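# Collecting Demonstrations for a Stacking and Unstacking Policy

Student project report, Vundero Laboratory

Sat 11 January

## Summary

This report covers the first stage of the Vundero manipulation project, in which a single robot arm was guided by hand controls to produce recorded examples for a learning system. The aim was a set of 600 usable demonstrations on a small number of tabletop tasks. At the close of the period covered here, 330 had been accepted. The report sets out how the examples were gathered, how they were checked, what went wrong, and what is proposed for February.

No results from a trained policy are included. Training has been left for the second stage so that the collection rules could be settled first.

## Background

Last year's project used scripted motion. The arm was told where each object stood and moved between fixed points. It worked well when the objects were placed with care and badly when they were not. The department therefore asked for a learned approach, in which the arm would be shown many ways of doing the same task and a model would be fitted to the camera views and joint readings.

The quality of such a model depends heavily on the examples. A set in which every object stands in the same spot teaches very little about other spots. A set in which the operator hesitates before each grasp may teach the arm to hesitate too. Most of our effort went into these two matters, spread of positions and smoothness of motion.

## Equipment and software

The arm is fixed to a bench and carries a gripper at its end. A second camera looks down on the work from above. The operator moves the arm through a hand controller, and all streams are written to one file per demonstration by a recording program called Dorkik, which was written within the laboratory for an earlier project.

Dorkik gave us two difficulties. It began each file when the operator pressed the start key, but the first camera image could arrive late, so that the arm had already moved before the first view was stored. A short wait was added before motion was allowed. The other difficulty was that a failed write gave no warning. One full session was lost in this way before a check on file size was put in place.

Labelling and review were done in Vlad, a simple viewer that plays the camera streams next to a plot of the joint angles. It lets the reviewer mark a demonstration as accepted, rejected or held for a second look.

## Tasks

The objects were chosen to be easy to see and easy to replace. The tasks relevant to this report are:

- **Approach:** bring the gripper to a stated object and stop beside it.
- **Unstack:** lift a small item from the top of a larger one and set it down on the table.
- **Stack:** the reverse of the above.
- **Push:** slide an object a short distance without tipping it.

Unstacking was the hardest of the four to demonstrate well. The upper item is light and the gripper fingers are broad, so a slightly low approach knocks the lower object first. Operators soon learned to come in from the side and correct the height before closing, and this habit was later written into the guidance.

## Procedure

Each session was planned for 22 demonstrations of one task. The starting positions were drawn up beforehand on a printed sheet, in order that the operator should not drift towards a favourite part of the table. Objects were turned as well as moved between runs.

The operator reset the objects, returned the arm to its start pose, pressed the start key and carried out the task at a steady pace. If a mistake was made and could be put right naturally, the recording was kept. If the operator had to touch the objects by hand, the recording was stopped and thrown away.

The rule on corrected mistakes was changed during the project. At first all such runs were rejected. After discussion it was agreed that a learning system needs to see how to recover from a poor approach, and the rule was relaxed. Runs rejected under the older rule were looked at again, and 12 of them were restored to the set.

## Review

Every file was reviewed by a student other than the one who had recorded it. The reviewer checked that both camera streams were complete, that the task label matched the motion, and that there was no long pause. Pauses at the start and end were trimmed. Pauses in the middle led to rejection unless they were very short.

Reviewers did not always agree on what counted as a long pause. A fixed limit in seconds should have been set on the first day – the lack of one caused a good deal of repeated work. The Vlad viewer now shows a coloured bar wherever the arm is still for longer than the limit.

Smoothness was harder to judge. A plot of joint speed was helpful for the larger joints, but small shaking at the wrist was more easily noticed by eye. Newer operators produced more of it, and it lessened with practice. We recommend that the first session by any new operator be treated as practice only.

## Material from the overhead camera

The views below come from work with a coloured puzzle cube and a small black block resting on top of it. In both, the gripper is close beside the cube.
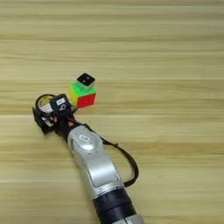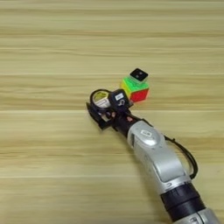

**Why was the set not simply made larger by copying and altering existing recordings?**

Altered copies can help a model cope with changes in light or colour, and they will be tried in the second stage. They cannot supply new arm motions, so they were not counted towards the target.

## Plans for February

The remaining demonstrations will be collected with priority given to unstacking. A second room, Pudberg, has been requested so that a part of the set can be recorded under different light. The collection guidance will be reissued with the new rule on corrected mistakes and the limit on pauses, and the Dorkik start-up wait will be made a fixed setting.

A tenth of the accepted files will be held back for testing before any training begins. The split will be made by session, as neighbouring runs by the same operator are too alike to be placed on both sides.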